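Equipment news: what the spring money is going toward

We have a number! The Lolline fund came through in March, and after the shared costs come off the top, our group gets to plan a proper equipment order for the first time in ages. I've been walking around with a spreadsheet open on my phone ever since, so let me get it all down while I'm still excited.

The big item is more hand-held grippers for the tabletop cleanup work. Right now we run 3 pairs across the kitchens, and anyone who has tried to book one in the afternoon knows how that goes. The plan is to buy 5 more pairs, with matching fingers, so that two kitchens can run all day and the Trosumby site stops waiting for a box in the mail. Rajeshwari Arumugam has already collected quotes from two suppliers and is chasing a third (thank you, Rajeshwari, your patience with quote forms is amazing).
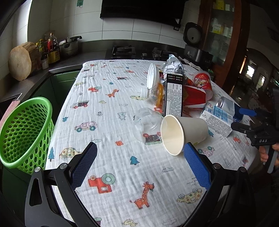

Fingers are their own line this time. In the last budget we folded them into "small parts" and then spent the rest of the year raiding small parts for tape and cables. They get cleaned a lot, they get swapped a lot, and I'd like every kit to leave the shelf with a full spare set and the right screws in a bag. I've put $600 there. If your kitchen goes through them faster than that suggests, please tell me now, while the line can still grow!

Then there are props, which I love more than a grown adult should. Paper cups, drink cartons, cans, bottles, foil: it's the cheapest stuff on the whole list and it makes such a difference to how varied the cleanup sessions are. Save your clean packaging from home, and drop it in the bin outside the Venkataraman room. We'll still buy cups by the sleeve, because the paper ones don't keep their shape for long.

What we're leaving out, at least for now, is a second arm. I know, I know. I priced one, and the arm was only part of it: mount, controller, a sturdier bench, service plan. It would eat the gripper money and then some. My feeling is that we collect well by hand through the summer and go into the Zillgate round in the fall with a much stronger case and a bench already measured.

Still open: charging shelves, one hard case or two for travel, and whether we want labels printed or are happy with marker on tape. Send me your thoughts, and if you have a kit at your site, please check it against the inventory sheet and note anything worn or missing. The draft order stays in the shared folder for 3 weeks, and comments right in the sheet are the easiest for me to keep track of.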